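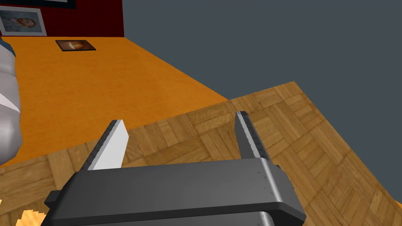
Rendered gripper in charcoal, fingers apart, paler grey along the upper rim.

Filed under: Reviews > Desk > Monitors

Zeltico matte monitor, long-term review

I bought this screen to replace an old glossy panel that faced a window. It has been on my desk since January and now shows 2178 hours on its own service counter. Most of that time was spent on drawings, spreadsheets and long text files.

The stand comes in two parts and goes together with one thumbscrew. Height adjustment is smooth, but the neck sits too far forward, and on a shallow desk the screen ends up closer than I would like. A wall bracket fixes this. The four screws supplied for the bracket are too short if you use washers.

Brightness at the centre measured 290 cd/m² at full setting. The bottom left corner reached 81 per cent of that, a drop I can see on a plain grey background and nowhere else. I run it well below full in the evening.

Dark greys are the best part. Out of the box the lowest few steps merge into black. Changing gamma from the default to the second setting separates them, and after that I left it alone. Colours are slightly warm. The matte coating adds a fine grain to white areas, most noticeable when scrolling text, and I stopped seeing it after a fortnight.

The menu is poor. It is worked by a row of identical buttons behind the lower edge, and the one next to "back" is "power". Waking from sleep takes up to 6 seconds, during which the screen shows the maker's logo at full brightness whatever level you have set - unpleasant in a dark room. There is no option to turn it off.

The built-in USB hub will run a keyboard and mouse. It dropped an external drive twice during long copies, so I plug drives straight into the computer.

Good screen, bad buttons. I would buy it again for desk work at the same price, and would look elsewhere for games or for a bright room.

Search this site... Go

3 comments

Shahnaz Patwary
Does the gamma setting survive a power cut? Mine goes back to default.

Selvaraj Kumarasinghe
Mine keeps it, but only if you leave the menu with "back" before it times out.

Loubna Fawzy
Same trouble with the hub here. A shorter cable made no difference.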